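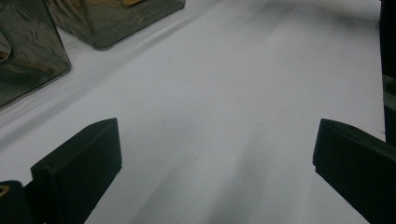 Fig. 2. A white ground with grey shadow running across it, and two smoky-grey translucent pieces towards the upper left.

Setting Out and Dressing a Table — Notes for Session 7
Ordale Evening Classes, Household Skills

Welcome back, everyone, and thank you for bringing your own cloths last time, creases and all! We spent so long on ironing that we never reached the part I enjoy most, so we'll begin with it now, and you can keep these notes in your folder with the February ones.

A white cover is never simply white once it is on the table. Look at the wide, faint streaks of shadow in Fig. 2 and the paler band of light between them, and then look at your own cloth from a low chair by the window. Before you reach for the iron, smooth it with the flat of your hand, working from the middle outwards, and see how much of the rumpling bothers you. A little softness is very pleasant at home (a formal dinner is another matter, and we'll come to that).

Smoky or tinted pieces are kind to a pale ground. They let some light through but still have enough weight to be noticed, and I like to group them well over to one side so that there is room left for plates and elbows. Try yours near a corner first, then move them in a hand's width at a time — you will know when to stop.

For the practice this evening, please work in pairs. One of you lays the cloth and the other places the pieces, then you swap. The Firker tables are almost 55 inches long, so take a cloth from the larger pile. Candle holders and small vases are on the Cocco shelf, and the spare napkins are in cupboard 34, which sticks a bit at the top.

For next time, lay a table at home using only one tinted colour on white, and make a quick pencil sketch of where the shadows fall at breakfast and again at supper. Bring both sketches, and a soft cloth for polishing.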